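4.2 Friendship as a caption device

The claim that paparazzi captions record friendships is one we inherited from Wikström's earlier coding manual, and we doubt it more the longer we work with it. Of the 3655 captions in the Siriwan archive, 422 describe two well-known people as close friends. The label is applied with very little effort. In most of these captions the only evidence offered is that the pair left the same restaurant or carried the same kind of drink, and in seven of them the two people are not even said to have spoken.

Roald Wikström has argued that repetition solves the problem: if a pair is called inseparable often enough, readers can assume something lies behind it. We see no reason to accept this. Captions are copied from one outlet to the next, often with the wording intact, and a phrase that starts at one agency desk can turn up on a dozen sites by the evening. Counting the copies tells us how well the phrase travels. It says nothing on how often the pair meet.
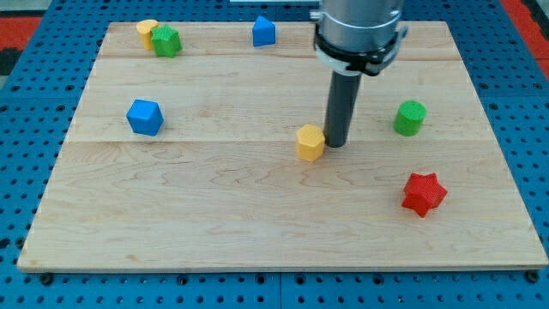

Figure 2. Maple board on a blue perforated work surface.

4.3 Clothing words and the coders

Outfit language gave us more trouble. The Bultlow scheme asks coders to sort words such as "edgy," "laid-back" and "chic" by how formal the clothes are, but the writers of these captions do not seem to use them that way. A leather jacket is edgy in one caption and casual in the next – sometimes on the same person, on the same sidewalk. Our two coders agreed well on the words themselves and poorly on what the words meant, and we are not persuaded that more training would have fixed it.

The Flestanport group reports much better agreement using the same scheme. Their coders, however, worked with the photographs open beside the text, so it is hard to say whether they were rating the language or the clothes. Until that study is repeated with text alone, we would treat its figures with caution. We have kept the Bultlow categories in the tables that follow only so that our results can be set next to earlier ones, and we draw no conclusions from the "edgy" column.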